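Plusamon Study Guides: Progress Report to the Fernach Fund
Reporting period to 10/10/20
Grant strand: Literature resources for adult and college readers

Summary of position

The grant pays for the writing, checking and online release of study guides to short fiction and novellas. At the close of the period 53 guides are complete and live on the Plusamon site. Two further guides are written but held back pending permission to quote. Work on the shared glossary is behind schedule and is covered under its own heading.

Spending is within the agreed budget. No change to the total is requested. A transfer between two budget lines is set out near the end of the report.

Format of the guides

Each guide now follows the template agreed in April. A guide opens with a plot overview, followed by section summaries with a short analysis after each, then entries on characters, objects and places, themes, style and point of view. Discussion topics close the guide. The earlier template put quotations in a separate list at the back. Readers in the Skinmont trial group used that list very little, and quotations have been moved into the section summaries, each with a page reference to the edition named on the title page.

Page references remain the most common source of error. Where a story exists in several collections the page numbers differ, and in the older guides the edition was not always stated. All guides written before the template change have been rechecked and the edition added. Where the original edition could not be traced, references are given by paragraph.

Length is still uneven. Guides to stories with a single narrator tend to come in short, and those to linked stories run well over. The upper limit in the template has been treated as advice for linked collections, with the Fund's agreement.

Checking

Every guide is read twice before release, once against the source text and once for plain wording. The second reader does not have the source text to hand and marks any passage that cannot be followed without it. Most marks at this stage concern pronouns and the order of events in stories told out of sequence. A short timeline has been added to the guides affected.

The Gajewski style sheet has been adopted for titles, tense and the spelling of names in translated works. Summaries are in the present tense throughout. Background sections on the author are in the past tense, apart from living authors.

Glossary

The glossary holds 1,584 entries in draft. It was planned as a single list of literary terms linked from every guide. Many of the entries are duplicates under slightly different headings, such as "unreliable narrator" and "narrator, unreliable", and these are being merged by hand. Links from the guides will not be switched on until the merging is finished, as changed headings would break them. The new date for release is the end of the next reporting period.

Permissions

Both held guides concern works still in copyright where the quotations go beyond what we consider fair use. Requests have been sent to the rights holders. If no reply is received, the quotations will be cut and replaced with paraphrase, and the guides released in that form. The extra editing is already allowed for.

Reader use

The trial group of 15 readers at Skinmont completed the second round of feedback forms. Character entries were rated the most useful part and the notes on style the least. Several readers asked for the theme entries to point back to particular sections of the story. References of this kind have been added to all guides released since then and will be added to the earlier ones as they come up for review. 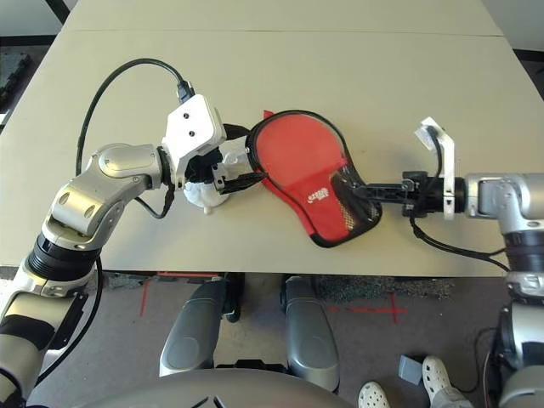

BUDGET AND FORWARD PLAN

The underspend on printing arises from the decision to supply the Skinmont group with files for download in place of bound copies. We ask that it be moved to the permissions line, where fees for translated works have been higher than forecast. The revised figures are in the attached sheet.

Work planned for the next period:

Finish merging glossary entries and switch on the links
Release or revise the two held guides
Add section references to the theme entries in the earlier guides
Begin guides to the novellas on the second Fernach list

Updated template and style sheet available on request from the Plusamon office.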